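Skadthorpe town meeting, March 23, 2022
Talk on the change to ward voting
Notes for the speaker, Wajid Mengal

Start slowly. Wait until the people at the back have found a chair. Say good evening, say my name, say that I live on Kandasamy Street and that I am not a candidate for anything this year.

First part: what is being asked

In April the voters of Skadthorpe will get one extra question on the ballot. It asks if the town council should be elected by wards. Today all six council members are elected by the whole town. Every voter can mark up to six names, and the six people with the most votes get the seats.

If the answer is yes, the town will be divided into six wards, and each ward will choose one member. You will vote for one person only, and this person must live in your ward.

Read the question out loud from the sample ballot. Read it two times. It is one long sentence and the word "shall" comes in it three times, so take a breath after the comma.

Second part: why the question is on the ballot

The petition was started by residents of Skostau, the part of town across the river. In the last 30 years only one council member has lived in Skostau. The petitioners say this is the reason why the bridge sidewalk was promised in four budgets and is still not built. I think this is a fair complaint, but I should also say that the sidewalk was delayed one time by the state, and the council could not change that.

Pause here. Ask if somebody in the room signed the petition. Do not ask them to explain why, only raise the hand.
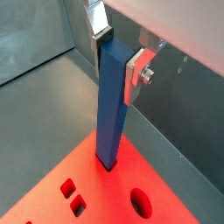 Ayesha from Skostau wrote to me after the first version of this talk and said I made it sound too simple. In her opinion a ward member can also forget the ward, and she would like to see regular office hours in Skostau no matter how the vote goes. She asked me to say this in front of everyone, so I say it now.

I answered her that office hours do not need a ballot question. The council can decide this at any meeting. She wrote back: then why did they not do it already? I did not have a good answer.

Third part: what can go wrong

Some wards may have only one candidate. In the last election there were 13 candidates for the whole town, and most of them live close to the center. It is possible that one ward has five candidates and the next ward has none. In this case the council would appoint somebody, and I know many people do not like appointments.

The second problem is the map. Who draws it? The text says the town clerk prepares a draft and the council approves it. So the present members would approve the lines of their own wards. Other towns give this work to a separate group. Our question does not.

Do not go into the lawsuit from Skirnasus. Last time it took 18 minutes and we lost the main subject. If it is asked, say that the case was about mailing addresses and I can talk about it after.

Fourth part: practical things

The polling place for both sides of the river is the school gym. You can register at the clerk's window during normal hours. Bring something that shows your address.

The petition passed the required number by 77 signatures, so it was close. The vote can be close too.

Mail ballots must be signed on the outside envelope. Hold up the envelope and show the line.

Questions. Repeat each one into the microphone before I answer. If I do not know, write it down with the person's phone number and call them back before the end of the week.

Leave the sample ballots on the table by the door.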